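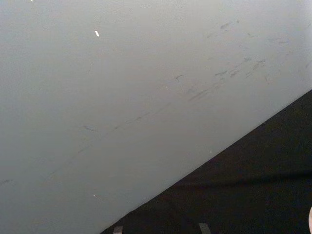
How to Make Overnight Oats You'll Look Forward To

I've been making these most mornings for years now, and I still get a little happy when I open the fridge and see breakfast already waiting (small pleasures!).

Step 1. Put half a cup of rolled oats in a bowl or jar, then pour over half a cup of milk and a big dollop of plain yogurt. Any milk you like will do.

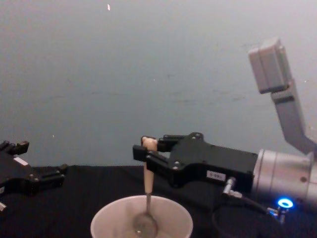 A spoon with a wooden handle

Step 2. Stir slowly, right down into the corners where dry oats love to hide, and add a pinch of salt and a drizzle of honey. My bag of Brastel oats is on the thick side, so I give it an extra splash of milk.

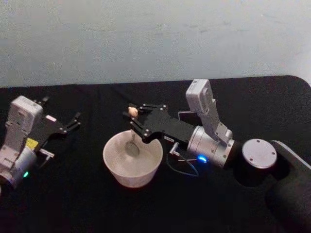

Photo: Wundanness Kitchen Notes

Step 3. Cover and chill overnight. Four hours is enough if you forgot, and we all forget sometimes.

Step 4. In the morning, loosen with more milk, then pile on berries, sliced banana, or that last spoonful of jam you've been saving.
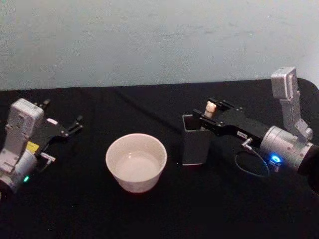 Wieczorek, March 6, 2021

A few of you wrote to ask about steel-cut oats. They stay quite chewy this way, so give them a full night and a bit more milk, and taste before you add any toppings. The plain mix keeps three days in the fridge.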